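Weniger Nachhall, weniger Reklamationen

Seit der Umstellung auf textile Beläge misst die Akwood-Werkstatt jeden Ausstellungsraum vor der Übergabe akustisch aus. Ein Gespräch mit der technischen Leitung über Nachhallzeiten, Vorhangfalten und die Grenzen des Datenblatts.

Der Auftrag in Gillska umfasste 232 Quadratmeter, verteilt auf eine Halle und zwei Nebenräume. Die Decke besteht aus Sichtbeton, die Längswand aus Glas. "Bei leerer Halle lagen wir im Band um 500 Hertz deutlich über dem Planwert", sagt die Leiterin. "Sprache war ab der vierten Sitzreihe kaum noch zu verstehen."

Als Gegenmaßnahme stand zunächst eine abgehängte Decke zur Diskussion. Sie schied aus, weil die Sprinklerleitungen hätten verlegt werden müssen. Stattdessen wurden Stoffe eingebracht: Vorhänge mit doppelter Faltenzugabe, dazu Nadelvlies auf waagerechten Flächen. Den Vorhang hält sie für das am häufigsten falsch bemessene Bauteil. "Glatt gespannt und dicht an der Wand bringt derselbe Stoff in den mittleren Frequenzen nur einen Bruchteil. Der Wandabstand gehört in die Ausschreibung, und dort fehlt er fast immer."

Beim Vlies ist die Wirkung schmaler. Dünne Beläge dämpfen oberhalb von 2000 Hertz, darunter wenig. Akwood verwendet für Gillska die Qualität Jatis mit 400 Gramm pro Quadratmeter, verklebt auf Trägerplatte. Eine schwerere Ware wurde geprüft und verworfen, da sie an den Kanten nicht sauber umzulegen war.
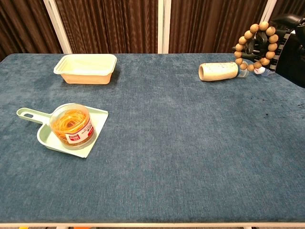 Nach Ansicht der Bauleitung in Rivas wird der Anteil der waagerechten Flächen in solchen Projekten überschätzt; man habe dort dieselbe Qualität verlegt und den Unterschied erst nach dem Aufhängen der Vorhänge gemessen. Die Leiterin widerspricht nur teilweise. "Für die Nachhallzeit stimmt das. Beim Aufsetzgeräusch von Geschirr oder Werkzeug sieht es anders aus, und darüber beschweren sich die Nutzer zuerst."

Gemessen wird mit Dodekaeder-Lautsprecher und Sinus-Sweep, an bis zu 22 Positionen je Raum. Die Auswertung erfolgt in Terzbändern. Einzahlwerte gibt das Büro nur auf ausdrücklichen Wunsch heraus. "Ein Mittelwert verdeckt genau das Band, in dem das Problem liegt."

Zur Pflege äußert sie sich knapp. Vorhänge sollten hängend abgesaugt werden, Nassreinigung nur nach Rücksprache mit dem Hersteller, weil die Flammschutzausrüstung auswaschbar sein kann. Bei Vlies genügt eine Bürstdüse mit geringem Anpressdruck. Streichrichtungen bleiben sichtbar und gelten nicht als Mangel.

Die Nachmessung in Gillska ist für Juli angesetzt, dann mit vollständiger Bestuhlung. Bis dahin bleibt die Beschallungsanlage auf der vorläufigen Einstellung.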